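**Ticket 939: wrist tracking jumps when the jaws close in on a tube**
Opened: May 25, 2020
Component: avholm-track (pose estimation), Gronton bench
Status: fix in test branch, not merged

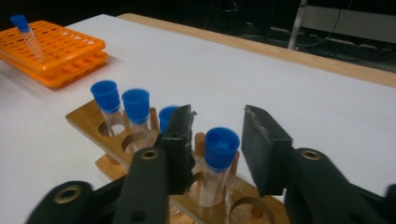
The estimated tool pose jumps sideways on the final approach to a capped tube in the wooden rack. It's fine while moving above the table. The jump shows up in the replayed trajectory as a kink right before the grasp, and the policy trained on those episodes copies it.

**Setup**

- Tracker build from the February release, default config
- Camera stream at 60 fps, IMU on the same clock
- Wooden rack and orange two-tier rack, both on the white table
- Tubes with blue caps in both racks

**Steps to reproduce**

1. Take any episode from the tube transfer set.
2. Run `track replay --episode N --log-features`.
3. Plot lateral position against frame number.
4. Look at the stretch where the pads come down on either side of the tube.

In the batch of 100 episodes I replayed, 57 have the kink. The rest approach from higher up and keep more of the background in view.

**What I checked first**

Clock offset between camera and IMU. Within spec, no drift over an episode.

Lens calibration. Reran it, got the same numbers, kink still there.

Motion blur. Lowered the exposure and recorded a few more. Noisier, same kink.

**Cause**

The feature log has it. Close to the rack, the white tabletop gives the tracker almost nothing, so most of the remaining corners are on the rack holes, the caps and the jaws. The jaws move with the camera. The screw holes on them have brass rims and make strong corners, and the tracker treats them as part of the world. When they outnumber the rack corners, it decides the camera has stopped and then has to catch up.

There is a gripper mask in the config, but it was drawn for the old Yoshida fingers and with the jaws shut. With the jaws open it misses the screw holes and part of both pads.

**Change**

- Mask is now computed from the jaw opening instead of loaded as a fixed polygon.
- Masked area is grown slightly to cover the blurred lower part of the jaws.
- If too few corners are left after masking, the tracker leans on the IMU and flags those frames.

Replayed the same batch on the test branch. Kink is gone in all but two, and both of those are flagged.

**Still open**

- The clear tube walls still produce a few bad corners. Small effect, separate ticket.
- Praststead runs its own copy of the config and needs the new mask before its next upload.
- Episodes already exported have to be reprocessed. Don't train on the old export until then.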